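# kassa-recipes

A plain-text collection of 217 recipes, typed up from a box of index cards, two ring binders and the backs of several gas bills. Kassa is the name of the format, Zulo is the script that checks it, and neither is as clever as having a name suggests.

## What you get

- `recipes/` has one file per dish, in lower case with hyphens
- `units.csv` turns cups, gills and "a teacup" into grams or millilitres
- `zulo.py` complains about your spelling of "yoghurt"

There are 3943 ingredient lines in all. A surprising share of them are salt.

## Format

Each file starts with a title, then servings, then ingredients, then method:

```
title: Leek and potato soup
serves: 4
---
250 g leeks
2 large potatoes
1 onion
---
Soften the leeks and onion in butter. Add the rest.
```

"The rest" is as the card had it. I have left these alone. If a card says "cook until done", so does the file, and you have my sympathy.

## Checking a file

1. Run `python zulo.py recipes/your-file.txt`.
2. Read the complaints.
3. Fix the ones you agree with.

Warnings about missing oven temperatures can be switched off with `--quiet`. Most of the puddings need it.

## Known problems

- Gas marks are converted to Celsius by a table that came with a cooker, now scrapped.
- `trifle.txt` and `trifle-better.txt` are the same trifle.
- "Tin" may mean the thing you bake in or the thing you open. Zulo guesses.
- The Tusaver export drops fractions, so half an egg becomes no egg.

## Serving notes

Dishes for a crowd carry the tag `table: round` or `table: long`, which only changes how the Jellero menu cards print. Round gives you a folded card, long gives you a strip.

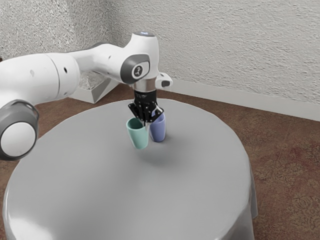
## Adding a recipe

Send one file per change. Weights in grams, please, and no life story above the ingredients. Chutneys are full until October.

## Licence

Do what you like with the text. The units table is free too, though I wouldn't bake a wedding cake by it.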